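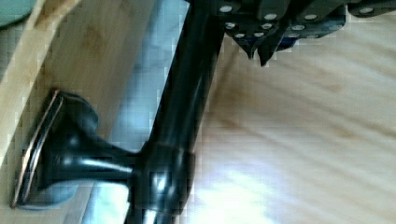

Pieza negra con boca acampanada: ¿cómo la limpio sin rayarla?

tornillo_suelto
8 de enero de 2020

Hola a todos! Vaciando el trastero me ha salido una pieza negra muy brillante: un tubo o barra larga, abajo un collar más grueso y de ahí sale hacia un lado una especie de trompetilla, con el borde casi rectangular y las esquinas redondeadas. Donde el collar se junta con la barra hay una línea fina marrón rojiza, y en el borde de la boca otra parecida, tirando a cobre. ¿Es óxido o se está yendo el negro? Me gustaría dejarla bonita, pero me da miedo cargarme el brillo. En casa tengo un limpiador Gerness y estropajo.

plindel79
Yo el estropajo ni lo sacaría de la bolsa, que el negro brillo se raya con mirarlo. Agua tibia, una gota de jabón neutro y bayeta de microfibra, y sécala enseguida (la cal se nota una barbaridad). Para la línea pasa un bastoncillo húmedo: si sale marrón es suciedad u óxido, y si sale limpio puede ser el material de debajo o un remate de fábrica. En julio me pasó con un grifo negro y era pura mugre, cinco minutos y listo.

marea_baja
Vinagre y a correr, a mí me funciona con todo.

plindel79
Vinagre no, por favor! Si hay metal debajo y el acabado está tocado, lo empeoras. Y el limpiador, pruébalo antes en una zona que no se vea.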